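Chapter 7
Keeping a Small Satellite Pointed

A satellite that cannot hold its direction is of little use to anyone. Its antenna sweeps past the ground station, its solar panels turn away from the sun, and its camera returns smeared pictures of the wrong county. This chapter deals with attitude control, the part of the design that decides which way the spacecraft faces.

Students often mix up attitude and orbit. Orbit is the path the satellite follows. Attitude is how it is turned while it follows that path. The two are handled by separate equipment, and on many small satellites there is no way to change the orbit at all once the rocket has let go.

We will use one spacecraft, Lidura, through most of the chapter. It has a mass of 12 kilograms and circles at a height of 800 kilometers. Its job is to photograph coastlines, and its designers asked for a pointing error of no more than 2 degrees. Quentin Pichon, who led the control work at Trevlow, kept a notebook of the early tests, and several of the problems at the end of the chapter come from it.

Two kinds of hardware do the turning. Reaction wheels are small flywheels inside the body. When a wheel speeds up one way, the satellite turns the other way. Magnetic coils push against the Earth's field. They are weak and slow, but they have no moving parts, and they can take away the spin that builds up in the wheels -- a job we return to in Section 7.4.
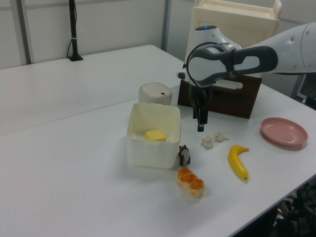 Sensors come next. A sun sensor is cheap and works well until the satellite passes into shadow. A star tracker is far more exact, but it needs a clear view of the sky and more computing. Lidura carries both, along with a magnetometer on a short boom. Its sister craft, Iturra, left out the star tracker to save power, and we will compare the two in Section 7.5.

Before going on, review the material on torque and angular momentum in Chapter 3. You will need both in the next section, where we work out how long Lidura takes to turn through 73 degrees using a single wheel.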